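1/3/20 – bench notes, food props

Went through the food props before the Stitden set gets packed away. Most of it has lasted better than I have.

The puffed snacks live in the white container and are to stay there. They look like popcorn, they may be cereal, and the label went in August, so the inventory line now says "puffed, golden" and I refuse to discuss it further. Keep them on the white table with the cardboard box that says Flower on it.

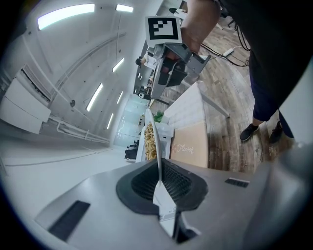
Greens next. I'd like fewer kinds. We keep buying whatever the shop by Tunbridge has left and then arguing over what to call it in the sheet. Proposal: one leafy thing per session, written down as "leafy thing", 21 characters saved per row if you're used to my handwriting.

Microwave table, for whoever lays it out next:

1. Checked tablecloth on first, Flower lettering towards the front. I have done this backwards twice.

2. Saucer and small white cup go behind the microwave. They do nothing there, but the Makori list asks for them and I've stopped fighting the Makori list.

3. Second plate to the right of the microwave, small heap only. A 200 g bag does 8 heaps if you don't get generous.

4. Door fully open, right round towards the wall, before anyone goes near the plate of grains. Half open, it catches your wrist and the grains go everywhere – they roll further than you'd think, and I have the dustpan to prove it.
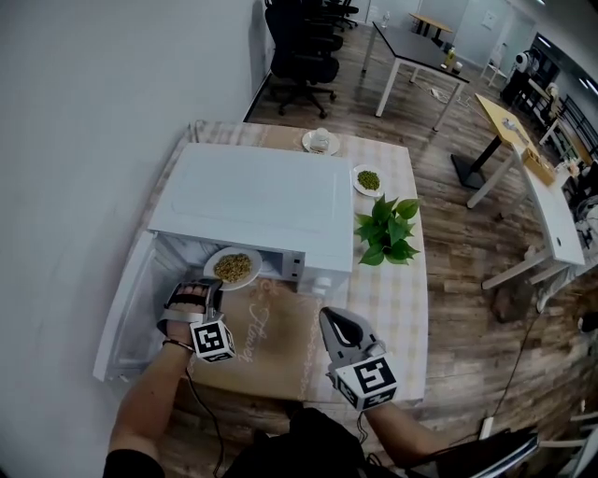 Still to do

Reorder grains from Zemurmont, 7 bags. Ask if they can send the same colour as last time.

Find a lid for the snack container. Someone is eating the props. It's partly me.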